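Intermittent Gripper Dropout on a Two-Arm Kitchen Cell
Final project report, Mamani Lab
Submitted 4 Oct 2020

Summary

During pick-and-place runs the left gripper stopped responding to commands while its arm kept moving. The fault appeared in 3 of 126 runs. In each case the Ruvik control program reported the gripper as closed when it had not moved. This report covers the fault, the tests made to find it, and the changes to the setup.

Task

The Plasta task set has the two arms move a food item from a plate to a lidded pan. The left arm lifts the lid and holds it clear. The right arm picks up the item and places it in the pan. The lid is then put back. A dropped lid is the main hazard, as it can break or knock the pan off the table.

Fault

In run 41 the left arm moved to the lid, paused for the grasp, and rose with its fingers still open. The right arm went on with its part of the task and pressed the item against the closed lid until the force limit stopped it. Nothing was damaged. The other two cases, both in July, were stopped by hand.

The logs showed no error. The last gripper position had been repeated at every time step, and the program treated an old value as a new one. The arm and gripper report on separate lines, so a healthy arm hid a dead gripper.

Tests

We first suspected the Vomley driver and ran it for 200 open-close cycles with the arm parked. No fault occurred. We then repeated the cycles with the wrist turned to the lid approach angle. The signal dropped twice, both times near the end of wrist travel — the point where the cable is under the most pull. Swapping the cable moved the fault to the other arm. 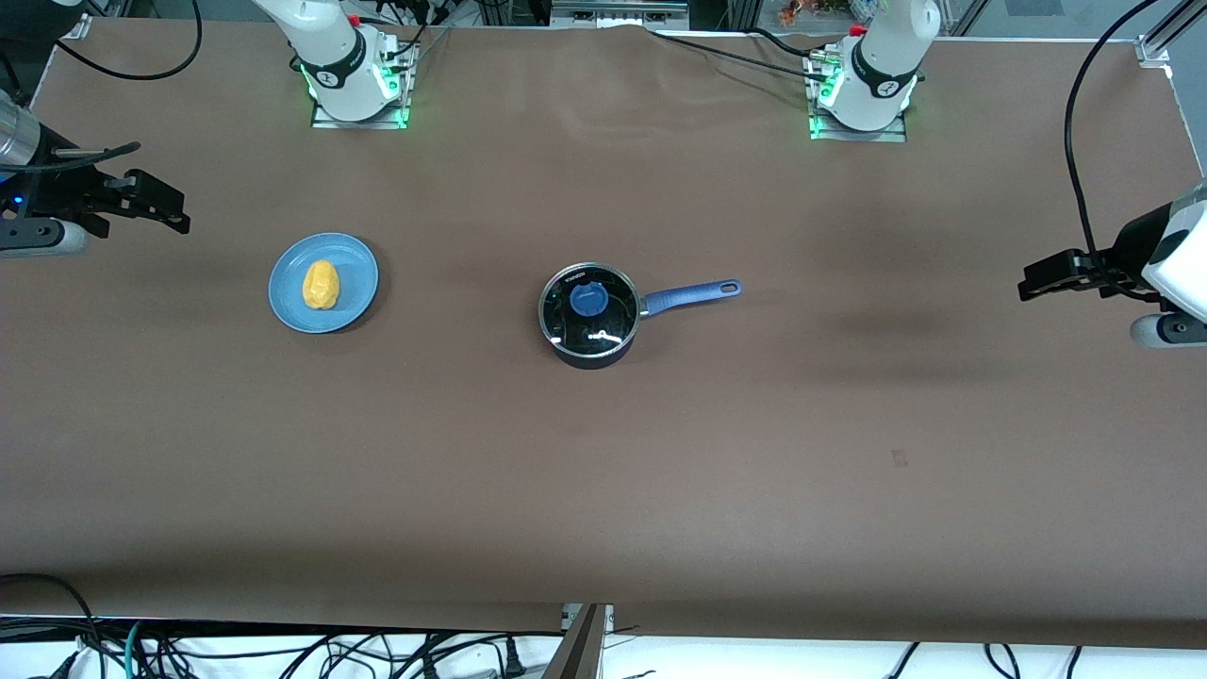 4. CHANGES AND REMAINING WORK

The left gripper cable was replaced and given more slack. The loop must stay clear of the pan handle through the full motion, and this is now checked at low speed before a session.

In software, each gripper reading now carries a time stamp. If a reading is older than 2 control steps, both arms stop and hold position. The right arm also waits for a confirmed lid grasp before it moves.

The stop was tested by unplugging the gripper line during slow motion, without the lid. Both arms held. We have not tested it at full speed with the lid raised, and the wear life of the new cable is unknown.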